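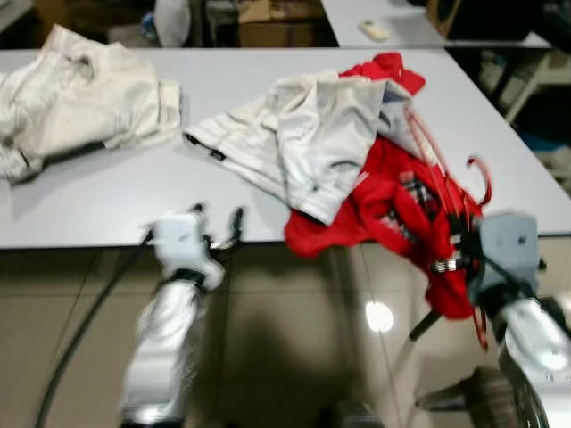

Sorting table, Trirndale clothing store: white short-sleeved shirt, red garment and an off-white item awaiting folding.

Progress report to the Kinnunen Fund
Trirndale Clothing Store – second report
Prepared by Zihan Cai, Sep 21, 2020

1. Where we are

The grant was for setting up a sorting and folding room at Trirndale and for running it until the end of December. The room is in use and the tables are in place. Clothes now come in at one door, are sorted and folded on the tables, and go out to the shelves in the corridor. Before the grant all of this was done on the floor of the back office.

Since the first report we have taken in 621 garments. Of these, 377 have been folded, labelled and shelved. A further 200 were passed to Skurivus for textile recycling, mostly because of holes, broken zips or stains that would not shift. The remaining 44 are still to be sorted.

2. The tables

We chose white tables so that marks and loose threads show up against the clothes. This has worked for dark and coloured items. It works less well for white shirts, and two with faint collar stains got as far as the shelves before they were spotted. White and off-white items are now checked a second time at the window before folding.

The tables are a good height for standing work. The surface is smooth and wipes down easily, but slippery fabrics slide on it and anything with long straps tends to end up hanging over the front edge. Tianyou Jiang has tried a strip of non-slip matting along the front of one table. It helps, and we would like to buy enough for the others. The cost is small and can come out of the equipment line.

3. Folding

Short-sleeved shirts are the quickest item and the most asked for. They are folded in thirds with the size label left showing. Trousers are folded lengthways and then twice across. We did have a separate method for each kind of knitwear, but this slowed things down and we have gone back to one.

Garments with straps or cords remain the slowest. They catch on whatever is next to them, and a pile left overnight usually has to be pulled apart in the morning. From this month they are taken out first and put in their own crate. Straps are tucked inside the fold and held with a paper band.

Size labels are another problem. On a good number of items they are missing or washed blank, and we have been measuring these by hand against a chart pinned to the wall – slow, but the returns have dropped.

4. Spending

Tables, shelving and crates have all been paid for. The labels came from Jisumero and were £30 under the budget figure. We ask to move that sum to the matting mentioned above. There are no other changes to report.

5. Next period

Winter coats will start arriving soon and they take up far more table space than shirts. We plan to keep one table for coats only and to put up a hanging rail along the back wall. The rail is already in the budget but has not been ordered, as we are waiting for the landlord to confirm that the wall will take the fixings.

The final report will be sent in December with the receipts attached.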